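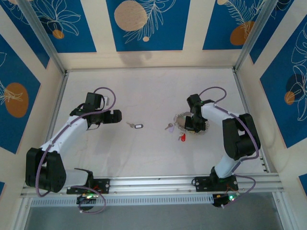
Spare key scheme extended to Butari

A scheme that holds spare house keys for older residents will open to households in Butari from July, its organisers have confirmed.

The Jostholm Key Register began with five streets and now holds keys for 870 homes. Each set is stored under a number, with the matching address kept in a separate office. Relatives and carers can collect a set at any hour by giving a password agreed when the household joined.

Register manager Esi Darko said call-outs to locked-out residents usually came after 9pm, when a locksmith costs most.

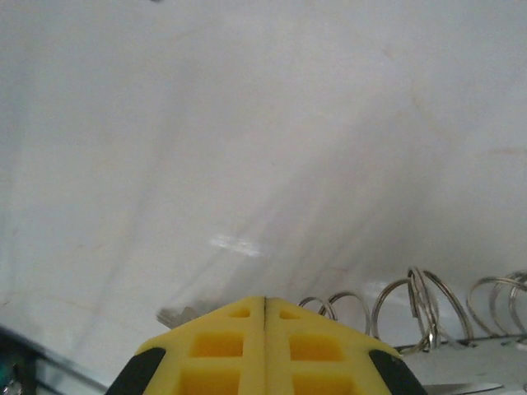
Joining is free, but there is a small charge if a set has to be cut. Forms can be picked up from the library in Butari or requested by phone.

Fiifi Dramani, who signed up his mother last winter, said she had used the service twice. "She rang, they checked the password and I had the keys in my hand before tea," he said.

Households that have changed their locks are asked to bring in the new keys before the end of the month.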